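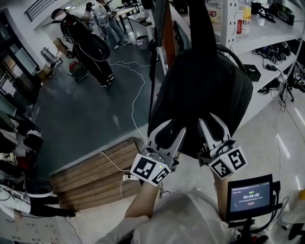
Lecture 6. Collecting demonstrations with hand-held grippers

Arnier Robotics Short Course, Noltetton campus
Handout revised 02/09/2018

6.1 Where this lecture fits

Lecture 5 covered kinesthetic teaching, in which the operator moves the arm directly and the joint encoders record the motion. Lecture 7 covers teleoperation with a leader arm. This lecture treats a third arrangement. The operator holds a gripper in the hand, performs the task with it, and no arm is present during recording. The arm appears only at playback or at policy execution.

The three arrangements differ mainly in what is measured directly.

Kinesthetic: joint angles are measured, and tool pose follows from forward kinematics.
Teleoperation: commanded and measured joint angles are both available. Force feedback to the operator may or may not be.
Hand-held: tool pose is estimated from vision. Joint angles are not available at any point and must be solved for afterward.

6.2 Notation

T_wc(t) is the pose of the camera in the world frame at time t.
T_cm(t) is the pose of a marker cube in the camera frame.
T_mg is the fixed transform from marker cube to finger tip, obtained by calibration.
w(t) is the gripper opening.

The finger tip pose in the world frame is

T_wg(t) = T_wc(t) T_cm(t) T_mg

With a head-worn camera, T_wc varies continuously and its error enters every product. If only the relative motion of the two fingers is needed, T_wc cancels, and w(t) can be computed in the camera frame alone. Use the relative form wherever the task allows it.

6.3 Marker cubes

A flat marker is lost when it turns more than a certain angle away from the camera. A cube with a pattern on each face reduces this problem, as at least one face is usually turned toward the viewer. When two or more faces are detected, solve for a single cube pose using all corners together. Do not average separate face poses. A single square seen nearly head-on has two pose solutions that fit almost equally well, and averaging mixes the wrong one in.

With one cube per finger, the opening is found from the distance between the two finger tip positions, less the offset measured with the fingers closed. Large soft items such as bags can hide one cube while leaving the other in view. For short gaps, hold the last valid w(t) and interpolate the pose. For gaps longer than 90 frames, discard the segment.

6.4 Soft and hanging objects

The backpack exercise is the standard case in this course. A bag held by its lower edge has straps that swing freely, and its shape depends on how it was picked up. Three consequences for recording:

(a) The object pose is not well defined. Record the grasp point relative to a named feature (bottom seam, top loop, strap anchor) and leave the object pose field blank.

(b) Arm speed matters. A human wrist can stop faster than the Gunn arm used in the lab. A demonstration that depends on a fast stop will not transfer.

(c) The pinch width at contact is a usable signal. Fabric compresses, so w(t) keeps falling for a short time after first contact. Mark the grasp event at the point where w(t) levels off.

6.5 Recording procedure

1. Check that both cubes are detected with the gripper open and with it closed.
2. Start the recording and confirm that the timer on the handle display is advancing.
3. Hold the gripper still for 2 seconds. This segment is used to estimate tracking noise.
4. Perform the task at a steady pace.
5. Release the object and return to the starting pose.
6. Stop the recording. Enter the task code and the outcome before starting the next one.

Keep trailing cables clear of the walking path. Several operators may record in the same room. Each uses a separate set of marker IDs, and the ID table is checked at the start of the session.

6.6 Time alignment

The camera and the handle keep separate clocks. Align them by opening and closing the fingers sharply once after the still segment, then matching the peak in the handle signal to the peak in w(t) from vision. Drift within one recording can be ignored at the lengths used here.

6.7 Data set for the problem session

The Bivunstead set contains 800 recordings. After removal of recordings with long marker gaps, missing outcome labels or infeasible arm solutions, 606 remain. Both versions are on the course server. Use the full version for problem 1 and the filtered version for problems 2 and 3.

6.8 Problems

1. Write a filter that finds marker gaps longer than the limit in 6.3. Report the number of recordings it rejects, counting left finger and right finger separately.

2. Compute w(t) in the camera frame and in the world frame for one recording. Plot both. Explain any difference in terms of the product in 6.2.

3. Locate the grasp event in ten recordings using the rule in 6.4(c). Compare with the hand-labeled times.

Reading for Lecture 7: course notes, chapter 4, through the section on scaling and clutching.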